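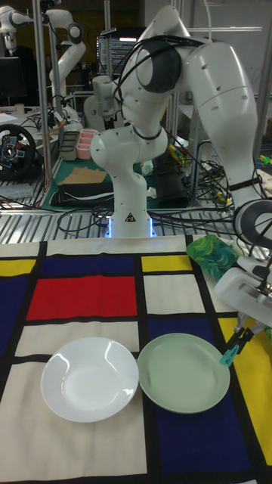

3.2 Arm setup and daily checks

All trials in the Pestonton set were run on one tabletop cell, and this section covers how the cell was prepared and kept in working order. The arm is bolted down at the back edge of the work surface and reaches forward over it. Its position was fixed before the first trial and never changed. The cloth with the printed grid was laid up to the base, and its thick black lines gave us a quick check on whether it had crept. If a line no longer met the marks we had made on the table edge, the cloth was pulled straight before the next run. The two-finger gripper was used with the teal fingers for every dish task, including the two-plate layout in Figure 9.

At the start of a session the arm was powered up and left to idle through the Cemlow warm-up routine, a slow sweep of each joint at low speed. The gripper was then opened and closed 100 times with nothing between the fingers. We logged the closing position on the last cycle. A drift of more than 2 mm from the stored value meant that the fingers were taken off, wiped, and refitted.

Cables took more of our time than any other part. In the first layout the gripper cable was tied too close to the wrist, and it pulled tight whenever the forearm turned past its usual range. Farkas, the logging program we used, recorded these events only as a rise in joint torque, so we were slow to find the cause. We moved the tie back and left a longer loop. 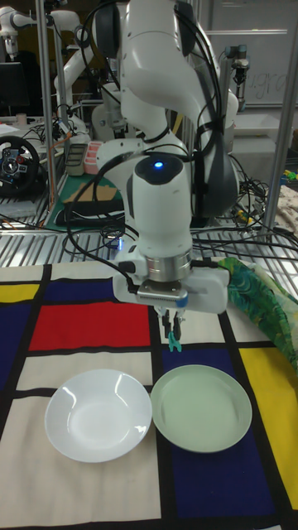
After this change the torque rise went away, but a longer loop can also sag into the work area. We added a check at the end of each block of trials: the arm was driven to its lowest reach, and an operator looked for any cable below the wrist. Ties that had slipped were cut off and replaced -- sliding them back into place did not last.

Finger wear was handled by cycle count. Fingers were replaced after 3000 grasps, or sooner if the tips showed a visible groove. Glossy dishes were the hardest case, and a worn tip tended to slide along the rim before it took hold. Fresh fingers were always followed by a new zero reading, stored in the Ullelero settings file with the month and the operator's initials.

Figure 9. Work cell with two shallow dishes placed side by side on the grid cloth, gripper fingers above the cloth.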